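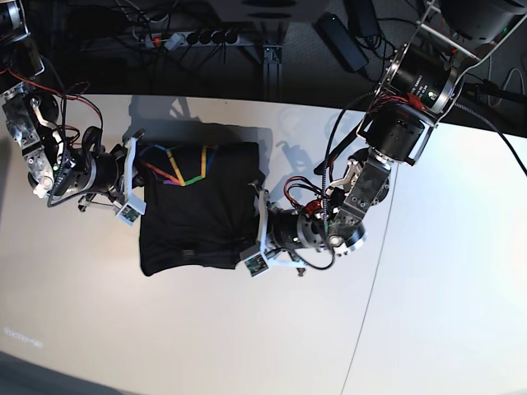 마방·방목지 안전점검표 (코멘트 포함)
Rirnbridge 승마장 / 7월분
표기: O 양호, △ 조치필요, X 사용중지

1. 마방
문 걸쇠 위아래 - △ 7번 칸 아래쪽 헐거움. 말이 발로 차면 열릴 수 있음. 나사 교체 전까지 체인 병행
벽 튀어나온 못, 나무 가시 - O
바닥 고무매트 들뜸 - △ 13번 칸 입구쪽. 걸려 넘어지기 딱 좋음
깔짚 두께 - O 근데 구석은 얇음. 아침 당번 구석까지 펴주세요
물통 고정 고리 - O
자동급수기 - X 4번 칸. 누르면 물이 안 멈춤. 밸브 잠가놨고 양동이로 대체중. 양동이 물 하루 세번 확인

2. 통로
소화기 압력 - O 두 개 다 초록 구간
소화기 앞 물건 - △ 또 건초 수레. 지난달에도 적었음
전선 피복 - O 쥐가 갉은 데 없음
조명 - △ 안쪽 끝 한 등 깜빡임
묶는 고리 안전끈 - △ 두 군데 끈 없이 고리에 바로 묶여 있었음. 꼭 끊어지는 끈 거쳐서 묶을것. 끈은 마구실 서랍에

3. 마구실
등자 가죽 바늘땀 - △ 초보반 안장 왼쪽 한 줄 풀림. 빼놨음, 쓰지 마세요
복대 버클 - O
재갈 마모 - O
굴레 가죽 갈라짐 - O 기름칠은 해야됨
대여 헬멧 - X 한 개. 안쪽 폼에 금. 바로 폐기. 나머지는 턱끈 이상없음
안전조끼 지퍼 - O
안장 걸이 - O Wurnska 걸이로 바꾼 뒤 흔들림 없음

4. 실외 마장
울타리 높이 기준 124cm - O 전 구간 통과
가로대 - △ 북쪽 모서리 하나 갈라짐. 테이프 감아둔거 수리 아님. 교체 요망
바닥 돌 - △ 비 온 뒤라 올라옴. 수업전에 한바퀴 돌면서 줍기
장애물 컵 - O 안전컵 맞음
출입문 - O 수업중엔 닫고 걸쇠까지

5. 방목지 (Pastitz쪽)
전기울타리 전압 - △ 아랫단 약함. 풀이 닿아있음, 예초하고 다시 측정
독초 - X 개울쪽에서 쑥방망이류로 보이는 풀. 확인될때까지 그쪽 구획 말 넣지 말것. 뽑을때 장갑
구덩이 - △ 하나 메움, 하나 남음. 깃대 꽂아놨음
그늘막 기둥 - O
물탱크 녹조 - △ 청소 필요. 더우니까 미루지 말기

6. 사료·건초
곰팡이 냄새 - O
새로 들어온 건초 속 온도 - △ 60도 나온 뭉치 있었음. 창고 밖으로 빼서 떨어뜨려 놓음. 나머지도 아침저녁으로 계속 잴것!!
농후사료통 잠금 - O 말이 열수 있는 통은 이제 없음
급여표 - △ 옛날 것 붙어있음. Ásgeirsdóttir 교본 보고 새로 만든 표로 바꿔야됨

7. 사람
긴바지, 굽 있는 신발 - O
슬리퍼 신고 마방 들어온 회원 있었음. 돌려보냄. 입구 안내문 글씨 더 크게
말 뒤로 지나갈때 소리내기 - △ 어린이반 다시 교육
구급상자 - △ 생리식염수 기한 지남, 붕대 부족
수의사 비상번호 - O 통로랑 마구실 둘 다 붙어있음

먼저 할 것
건초 온도
7번 칸 걸쇠
개울쪽 구획 막기
4번 급수기 부품 주문 (견적은 사무실 책상 위)
북쪽 가로대

기타
트레일러 점검 이번에 못함. 타이어랑 바닥판 다음에 꼭. 그전엔 운송 예약 받지 마세요
편자 한 필 들떠있음, 장제사한테 연락해둠. 그때까지 승용 제외하고 칠판에도 적어놈
조치 끝난 항목은 지우지말고 옆에 완료라고 쓰고 서명

점검 오전 7시 시작, 방목지는 오후에 따로 돔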